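Lernmont Records Transfer
Progress report to the Norusent Fund, second reporting period
Prepared by Kumudini Samarakoon, project lead

Period covered

The report covers work from the end of the previous period through June. Spending is within the approved budget lines. One milestone has moved, as explained under Schedule.

Background

The grant pays for the transfer of the Lernmont parish and land records from paper ledgers to a searchable index, with page scans held at two separate locations. The ledgers came to us in the Dlamini bequest. Most are bound volumes with a standard entry layout. A smaller group consists of loose sheets tied in bundles, with no consistent layout and several different hands.

The first period was spent on condition survey, rehousing and the choice of indexing software. The second period was meant to be production work, and for the most part it has been.

Work completed

Scanning of the bound volumes is finished. All scans were checked for focus, page order and missing leaves. Where a leaf was missing from the scan but present in the volume, it was rescanned and inserted at the correct place in the sequence. Where a leaf was missing from the volume itself, a placeholder record was created so that the page numbers in the index match the page numbers in ink.

Indexing stands at 2227 entries passed at second review. An entry is counted only when both readers agree on surname, given name, parcel reference and year. Entries on which they disagree are held in a separate queue and do not appear in the public index until resolved. We recognize that this makes the headline count look low against the effort spent, and we would prefer to keep it that way.

Afia Aryee completed the name authority list. It links spelling variants of a surname to one preferred form without changing what the ledger says. A search on any variant now returns all of them. The list also records the basis for each link – same parcel, same household, or same signature – so that a later editor can undo a link that proves wrong.

Parcel references were harder than expected. The numbering was revised at least twice while the ledgers were in use, and the clerks did not always note which series they were using. Gianni Colombo drew up a concordance between the series from the boundary descriptions in the deeds. It covers the valley parcels in full. The upland parcels are covered only where a deed names a fixed feature such as a bridge or a mill.

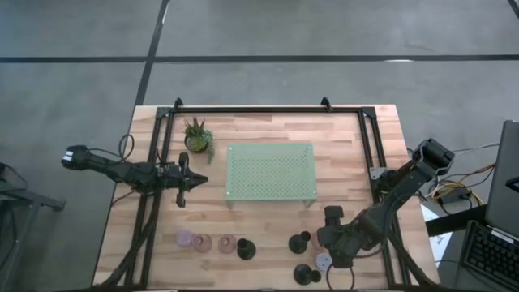 The concordance has been loaded into the index as a separate table. A parcel reference in the index therefore carries the number as written, the series it is thought to belong to, and a confidence grade. Grade A means the series is stated in the entry. Grade B means it was inferred from neighboring entries on the same page. Grade C means it was inferred from a deed. Readers can filter on the grade, and the default view shows all three.

Work in progress

The loose bundles are being sorted. Ewurabena Kwofie has completed six of them, and the sheets in those are foldered and numbered in pencil. The original order within each bundle was recorded before anything was moved. In several cases the order is plainly accidental, but it has been kept in the record anyway, as it may say something about who last used the papers.

Two problems have come up with the bundles. The first is iron gall ink that has eaten through the paper on heavily written sheets. These have been set aside in individual sleeves and will be scanned against a toned backing sheet to keep the text on the other side from showing through. The second is that some sheets are drafts of entries that also appear in the bound volumes. We have decided to index the drafts and link each to its fair copy. Differences between the two are recorded in a note field and are not corrected.

The public search page is running on a test server. Halldóra Þrastardóttir has been testing it with local family historians, and the comments so far concern the results list more than the search itself. Users wanted the year shown before the parcel number, and they wanted to see the page scan without opening a second window. Both changes have been made. A request for a map view has been noted but is outside the scope of the grant.

Storage and backup

Master scans are held as uncompressed files with a checksum recorded at the time of capture. The second copy is held at Ister and updated each month. A test restore of one complete volume was carried out during the period. The restored files matched their checksums. The restore took longer than planned because of the line speed at our end, and for a full recovery we would ship drives instead.

Schedule

The milestone for completing the loose bundles has moved back by 9 weeks. The cause is the ink damage described above, which was not visible in the condition survey because the affected sheets were folded inside others. The final delivery date for the public index is unchanged. The time will be recovered by starting the user guide early, while the bundles are still being sorted, and by publishing the bound volumes first.

Budget

Staff costs are on plan. Conservation materials are over plan owing to the extra sleeves and backing sheets. Travel is under plan, as the site visits were combined into a single trip. We ask the Fund to approve a transfer from the travel line to the materials line. No increase in the total is requested.

Risks

Disagreement between readers is running higher on the loose sheets than on the bound volumes. If this continues, the review queue will grow faster than it can be cleared. We will look at the queue at the end of each month and, if needed, move one reader from first reading to resolution.

The indexing software will have a major version release during the next period. We do not intend to upgrade until the public index has been delivered. An export of the full index in plain text is made weekly and does not depend on the software.

Next period

Complete sorting and scanning of the remaining bundles. Finish second review of the bound volumes. Extend the concordance to the upland parcels as far as the deeds allow. Issue a draft user guide to the test group and revise it after their comments. Move the search page from the test server to its permanent address.

A sample export of the index and the current version of the concordance are available to the Fund's reviewers on request.

Contact: Kumudini Samarakoon, Lernmont Records Transfer | © Lernmont Records Transfer | Back to top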